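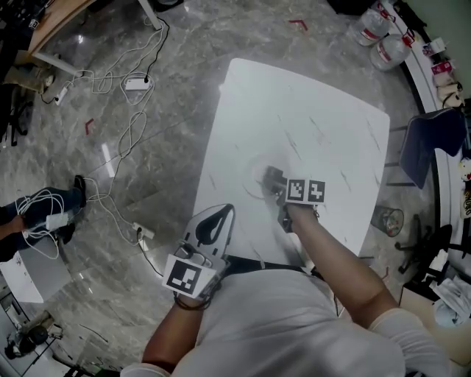
White tabletop, grey marble floor: the look, cables included.

The marble-look table is having a long run, and the people selling it would like you to believe it suits any room. I have my doubts. Put a white top with faint grey veining over a polished grey floor with veins of its own and you have two patterns arguing, one of them at knee height.

Radomir Gashi fits out shared workrooms and has bought plenty of these tables, most recently the Sollard from Plallevetti, at $1,926 delivered. He likes them. "They wipe down and they look dear," he told me. Asked whether clients can find a clear drinking glass on one, he changed the subject to legs.

It's a fair question. Anything see-through tends to fade into a pale top, and you end up patting around for it. A dull mid-grey or a plain timber colour would do the job better, and Gill will sell you one for $443.

Then there are the cords. Showrooms never have any. Real rooms have power strips on the floor, white cable looping between them and somebody with a charger in their lap looking for a spare socket. The Pilside brochure runs to 72 pages and I found no power strip in it, though there were plenty of bowls of lemons.

White cable on a grey floor doesn't disappear, whatever the catalogue says about neutral tones. Polish makes it worse, with the glare sitting right beside the tangle. A cable tray under the table costs $20. Gashi says most of his clients turn it down.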